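唱片、磁带、家里录歌那点东西：收拾和将就的办法

催了好久的一页，先贴上来，边写边补。

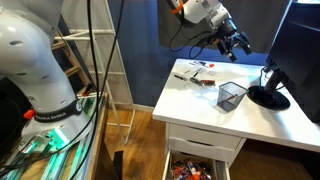 Stasow 录音社 · 器材与唱片组

赶时间写的，顺序乱，自己往下翻找。老版本那张纸别再传了，里面拿风油精擦封套那条是错的，擦完一圈印子，味道半年不散。

擦唱片

先干刷，再湿擦。顺序反了灰就成泥，糊在槽里。

干刷：碳纤维刷，放转盘上转着刷，刷毛轻轻搭着就行，别往下摁。转两三圈，慢慢往外带，一次带走。刷毛上的灰在刷子自带的挡板上蹭掉，别用手指头捋，手上有油。

湿擦：蒸馏水，超市药店都有。自来水不行，干了留白点子。一大杯水里滴一滴洗洁精，真的就一滴，要那种没颜色没香味的。超细纤维布叠成小方块，沾湿，拧到不滴水，顺着纹路走弧线。别横着擦。别打圈。擦完换一块只沾蒸馏水的布在擦一遍，把洗洁精带掉，然后立起来晾。

晾片子：碗碟架。厨房那种带竖格的，塑料包皮的，没包皮的铁丝架子套一截吸管。片与片隔一格。晾透了再进内袋，心急的后果是发霉，封套里一股地下室味。

标签那一圈别碰水。碰了也别擦，拿厨房纸吸，然后不管它，等。可以找两个塑料盖子，比标签大一圈，一面一个夹住，中间拿手捏着洗，土办法，好使。

酒精的事。黑胶可以极少量用，但是虫胶的老片子（78转那种，沉，脆，摔了像盘子）绝对不行，会化。分不清是什么料子的就当它是虫胶，只用水，快擦快干。

木工胶水拉膜那招，有人爱玩。我们不推荐也不拦着。要玩就拿跳蚤市场买的破片子先玩，胶要倒厚，薄了揭不起来，一小块一小块抠到天亮。

唱针

刷唱针从后往前，就是顺着唱臂往自己这头拉。反着来一下针杆就弯了。软毛小刷子，干的。脏得厉害，用魔术海绵：切一小块粘在转盘不动的地方，把唱针落下去再抬起来，垂直的，落、抬，落、抬。千万别左右拖。

针上挂一团灰毛，大家都爱拿嘴吹。别吹，有唾沫。

针压调不准的先看说明书，说明书丢了去网上搜唱头型号，唱机型号没用。Lavoie 那台唱机配重上的刻度是偏的，组里用的人都自己拿针压秤称，不信那圈数字。秤也不贵。

封套、内袋、胶印

封套上价签揭不下来：吹风机低档热风，离远一点，吹一会儿从角上慢慢揭。揭一点吹一点。剩下的胶拿橡皮擦，白的绘图橡皮，朝一个方向推。光面封套可以用一点点打火机油，棉签沾，先在背面角落试。哑光的、牛皮纸的，什么油都别上，一上就是一块透明的斑，永远的。

封套边裂开：用无酸的纸胶带从里面贴。外面贴透明胶是最难看的修法，过几年发黄变脆，胶还留在纸上。里面够不着，就把胶带粘在尺子头上伸进去，粘住了再抽尺子。

霉味的封套：打开口，跟一碗小苏打一起放进大收纳盒，盖上，放几天。猫砂也行，没用过的（有人问过）。茶叶不太行，封套会带颜色。

内袋旧了就换，纸的磨片子。换下来的如果印着歌词别扔，夹在封套后面。

歌词页、内页海报折痕压平：两张烘焙纸夹着，上面压重书。熨斗别上，油墨会粘烘焙纸，已经牺牲过一张签名海报了。

架子和箱子

竖着放，要直。歪着放比平摞也好不到哪去，时间长了就翘。一格里别塞太满，手指能插进去、能往前翻着看，差不多就是这个紧度。太松了就加书立，或者切一块硬泡沫塞后面。

唱片重得吓人。放架子以前先想想层板。Harpreet Gill 搬到 Plirkelthorpe 那年把257张全放在一块长搁板上，架子是晾衣物用的轻便货，半夜塌了。人没事，翘了一批，有一张双专辑的开页封套从中间断开。后来她换成带竖隔的方格柜，靠墙那面上了L型角码，每格装得不满。

层板中间往下弯的，翻个面接着用，能撑一阵。长期的话中间加一根腿，找根木方锯到正好的长度，顶紧，不用打钉。锯之前多量几次，量的时候把片子先拿下来，压弯了量出来是短的。

别放：暖气边，窗台，音箱正上方，厨房隔壁那面墙（油烟会过来，别问），车后备箱。夏天后备箱一个下午就够了，拿出来像薯片。

翘了的片子：两块厚玻璃夹住，上面压书，放在家里暖和但是不晒的地方，几天看一次。轻的能回来一些。烤箱那招别试。

箱子搬运：水果箱底太软，装满一拎底就掉。要买就买搬家公司卖的小号书箱，底下十字贴胶带。宁可多几箱。

按什么排。随便。有人按歌手姓，有人按厂牌，有人按买的先后。就一条：同一个歌手改过名的，自己定一个名字，别两头放。混音带和没封面的白标，单独一格，拿便利贴写上是什么，现在不写以后真想不起来。

磁带

磁带松了用六角铅笔转，圆杆的笔打滑。转到带子刚绷住为止。

压带毡掉了：掉下来的先别扔，一小点白胶，牙签挑着，粘回弹片上。丢了的就从一盘不要的磁带里拆。要有螺丝的那种壳，焊死的壳得撬，撬坏的居多。

卡座磁头，听着闷就是该擦了。棉签，高浓度酒精，擦磁头、擦主导轴。橡胶压带轮用清水或者很淡的洗洁精水，酒精擦多了橡胶会硬会裂。擦到棉签不黄为止，等干，再放带子。第一盘放便宜的。

受潮的磁带：不要马上放。封口袋里放干燥剂，海苔包里拆出来的那种就行，一起闷几天。然后从头快进到尾，再倒回来。倒的时候听声音，吱吱叫就停下。

怕误录的，把壳上面那两个小舌头掰掉。后来又想录了，贴一段胶带盖住洞。

衣柜录音棚

没钱弄隔音的，衣柜。挂满衣服的衣柜，柜门打开，麦克风朝着衣服里面？错。人背对着衣服，嘴朝外，麦克风在前面，麦克风后面再挂一条厚被子。麦收的是从你嘴过来的方向，你背后和麦背后两边都要软。很多人只管一边。

被子怎么挂：裤架，带夹子的那种，夹住被子角挂在门框上或者晾衣杆上。搬家毯最好用，二手的便宜，先洗。买那种鸡蛋棉贴墙的，薄的没多大用，只管一点高频，声音反而闷里闷气。真要贴，别用双面胶直接上墙，退租的时候一撕带一层墙皮。先粘在硬纸板上，纸板挂钉子。

防喷罩：刺绣绷子加一条旧丝袜，绷紧，再夹一层。夹子夹在麦架上，离麦一拳远。刺绣绷子买小号的。铁丝衣架掰的圈也行，就是丑，而且丝袜容易勾破。

麦架没有：台灯架。那种带弹簧的长臂台灯，灯头拆掉（拔了插头再拆！），扎带绑麦夹。弹簧会响，在弹簧里塞一条海绵或者旧毛线。桌子一敲就咚咚响的，底座下面垫鼠标垫，或者一块瑜伽垫切的方片。

冰箱嗡嗡响，录的时候拔掉，然后把车钥匙放进冰箱里。这样出门之前肯定记得插回去。这条是全组公认最有用的一条。

空调关，吊扇关，手机开飞行模式，光静音不够，它搜信号的时候会滋滋串进去。电脑风扇响就把电脑放门外，线从门缝底下走。

窗户外面的车声，没啥好办法。挑晚上。楼下那家理发店收摊以后。

嗓子：录之前别喝牛奶，别喝冰的。苹果咬两口，嘴里黏糊的声音会少。青苹果更好。水放在脚边，不要放桌上，碰翻过的人举手。

歌词纸：别拿在手里，哗啦哗啦的全录进去了。夹在衣架上挂在麦旁边。打印的时候字放大，一面打完一首，不翻页。翻页声剪起来很烦。用手机看也行，屏幕调成不熄屏。

录之前先录一段什么都不唱的，人站好，不出声，录一小会儿。后面降噪要用。忘了录的以经够多了。

线

卷线，上下手交替卷，一圈正一圈反。绕胳膊肘那种卷法线芯会拧，用不了多久就接触不良。不会卷就找人教，看视频也行，学一次一辈子的事。

扎线：魔术贴扎带，固定在线的母头那端，用的时候也不掉。橡皮筋夏天会化在线上，黏黏的黑的一层。面包袋上那个小塑料卡子可以当标签，写上“麦1”“左箱”，卡在插头后面，插线板后面那一坨也用这个。

长短不一样的线，用不同颜色的电工胶带在两头各缠一圈。颜色自己定，定了写在箱盖里面。社里是红的长，蓝的中，黄的短，Finau 那边的排练室刚好反过来，借线的时候看清楚。

地上走线的地方，贴布胶带，顺着线贴一长条，比横着一段一段贴牢。地板怕留胶就先贴一层美纹纸打底。普通灰胶带别用，揭下来一脚底黏。

插头里面脏：接点清洁剂喷一下，插拔几次。没有清洁剂就单纯插拔，也能好一半。旋钮转起来沙沙的也是这个，从旋钮缝往里喷一点点，来回拧。先断电。

电源线和音频线分开走，非要交叉就十字交叉，别并排捆一起。嗡嗡声有一大半是这么来的，另外一小半是调光灯。把调光灯关了试试。

充电的东西统一晚上充，别在床上充。

演出T恤和帽子

丝网印的：翻过来洗，冷水，别烘。想熨，还是翻过来，从反面熨，或者上面垫块布。印花裂了救不回来，可以故意洗旧一点，整体看着统一。

发泡印、烫金的手洗。拧也别拧，毛巾卷起来压。

白T恤腋下黄：小苏打加双氧水调成糊，抹上，放一会儿，旧牙刷刷，再正常洗。黑T恤别用，会花。有印花的地方避开。

黑T恤发灰发白，多半是洗衣粉没漂干净。少放一点，多漂一遍。

签名的T恤、签名的鼓皮：不要洗。马克笔的字见光会淡，挂墙上就挂在不晒的那面。想保住就装框，玻璃和布之间留点缝，别贴死。

棒球帽：别进洗衣机，帽檐里要是纸板就完了。洗汗带就行，牙刷，洗发水，冷水冲，套在碗上晾。平檐的一定要找个差不多大的碗或者罐子，不然干了歪。

鞋上的荧光棒液（演出完总有人问）：先干纸吸，再肥皂水。绒面的等干了再刷，能掉多少掉多少。

自己做小批量CD和带子

夜里赶活用得着的。社里上次那批自己做的合辑，大约400份，全是在厨房桌子上折的封套，下面是攒下来的教训。

折纸用骨刀，没有骨刀用勺子背。先拿钝的东西压一道线再折，直接折的话厚纸会裂白边。喷墨打印的放一晚上再折，不然手印全在上面。

裁纸：钢尺，新刀片，刀片钝了马上掰一节，别省。多划几刀，一刀用力切的会跑。塑料尺会被刀啃掉，用过一次就不直了。裁的时候手指头别伸出尺子边。创可贴放桌上。

盘面写字用专门的光盘笔，水性的。圆珠笔会划坏，一般油性马克笔时间久了可能渗。盘面贴纸不要，贴歪一点转起来就抖，车里的吸入式播放器还会卡住。

盖章比写字快。橡皮章自己刻，图案记得要反过来刻，字尤其。刻错的人每年都有。印泥选快干的，盖完摊开，不要摞。摊满了就上晾衣绳，小木夹夹边上。

磁带侧标：先打在普通纸上试一张，对着光跟壳子比大小，再上正式的贴纸。打印机的“缩放至页面”要关掉！关掉！不关每张都小一圈。

装袋流水线，一人一步，20份一摞，换人的时候横竖交叉放。少一张歌词纸的，当场补，不要说一会儿再补。

寄件：黑胶一定拿出内袋放在封套外面寄，跟封套一起装外袋，不然路上片子会把封套顶裂，从顶上那条边裂。前后各一块瓦楞纸，两块纸板的纹路要交叉放，一块横一块竖。纸板比封套大一圈，角上才有东西垫。胶带别粘到封套。CD壳用气泡膜，中间那圈爪子容易断，盘芯位置塞一小片软纸。磁带壳最脆，两层气泡膜。

地址用透明胶盖住，下雨。

专辑起名、印名字

本来不归这页管，但是问的人多。印之前名字念给家里不听歌的人听，让他写下来。他写成什么，别人搜的时候就会搜成什么。另外，字体太花的封面缩到手机上那么小的一个方块看看，看不出字就改。

封面字印出来比屏幕上暗，调亮一点再送。黑底细白字最容易糊，笔画粗一点。

送印刷厂之前，错别字找别人看，自己看不出来的。打印出来看，别在屏幕上看。从最后一行往前念也可以。

杂的

耳机海绵掉渣，整个换，别用胶补。掉在头发里的渣用胶带粘。皮的耳罩用微湿的布擦，擦完晾，别戴着就睡。

麦克风网罩拧下来可以洗，里面海绵也是。温水，一点牙膏或者洗洁精，软牙刷。全干了再装回去，全干。整支麦不要喷东西。合用的麦，每人用完擦一下，真的请擦一下。

鼓棒毛了，细砂纸顺着打，尖上别打太多。开裂的就拿去搅油漆。

键盘（弹的那种）缝里的灰：画画用的扁笔刷，斜着扫。琴键上的黄印子用微湿布，牙膏别用，会把面磨花。平时拿条旧床单盖上。

踏板粘在板上的魔术贴，板子上用软面的，踏板底下用刺面的，全组统一，借来借去才粘得上。踏板底下有橡胶脚的先拆脚，脚装小袋子，袋子贴在踏板里面或者写上名字。

电池：不用的时候拔掉输入线，很多踏板插着线就在耗电。放了一年的电池先舔……别舔，用电表。

地毯上鼓会往前跑的，鼓凳前面地毯翻过来压住一角，或者底鼓前面钉一根木条在一块旧地毯上，整块一起搬。

音箱上别放杯子。有水的没水的都别放。

排练完的房间，窗开一会儿。

待补：吉他换弦那一节还没写完，Harpreet 说她七月前给。变形的CD壳怎么掰回来也有人问，试了2种办法都断了，有招的留言到器材与唱片组信箱。借走针压秤的那位，请还。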